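About Faltness

Published December 4, 2019 by the Faltness office

We use cookies to remember your settings and count visits to this site. By continuing to browse you accept our use of cookies. Accept | Read more

Faltness repairs and re-covers upholstered furniture. The firm started in a rented unit in Wakcombe with one cutting table and two sewing machines, and it has been in the same street ever since. We now have 16 staff and a second unit next door, which we use for frames and storage.

Most of our work is for private customers. Dining chairs, armchairs and sofas make up the bulk of it, and we also take on window seats, headboards and footstools. The rest comes from pubs, waiting rooms and small hotels. The largest single order so far was 100 dining chairs for a hotel on the coast, done in batches of 40 and then 60 so that the restaurant could stay open.

We stock over 80 fabrics at Wakcombe and can order others. Our wool cloth comes from Yalçınkaya, a mill we have bought from for many years. Customers may bring their own fabric, but we ask to see it before we quote — some dress and curtain fabrics will not stand up to daily use on a seat.

Old frames are checked before any new cover is cut. Loose joints are knocked apart, cleaned and glued again, and webbing is replaced if it has stretched. We keep the original horsehair where it is sound. If a chair would cost more to repair than it is worth, we say so in the quote and leave the choice to you.

Quotes are free within 40 miles of Wakcombe. The usual wait is six weeks, and it is longer before Christmas. We close for stocktaking for the first week of February.
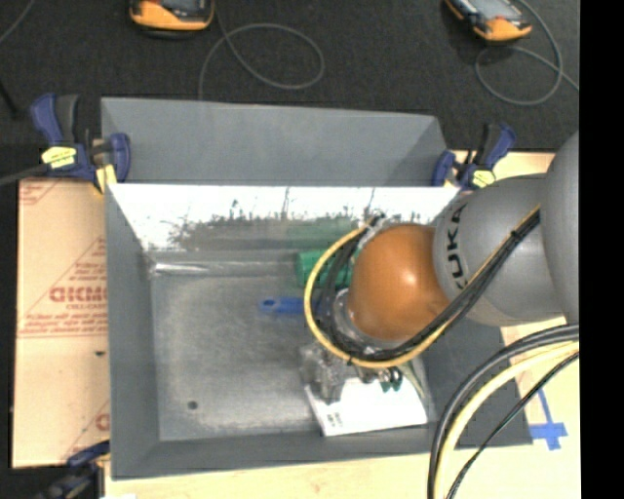 Faltness Workshop and Stores Team

The team looks after deliveries, frame repairs and materials. Jobs are booked in on Gusix, our order system, and each piece gets a numbered tag that stays on it until it goes home. Please quote the tag number if you ring about your furniture.

Collections are from the side door, between nine and four. Parking is limited to two spaces, so larger vans should ring first.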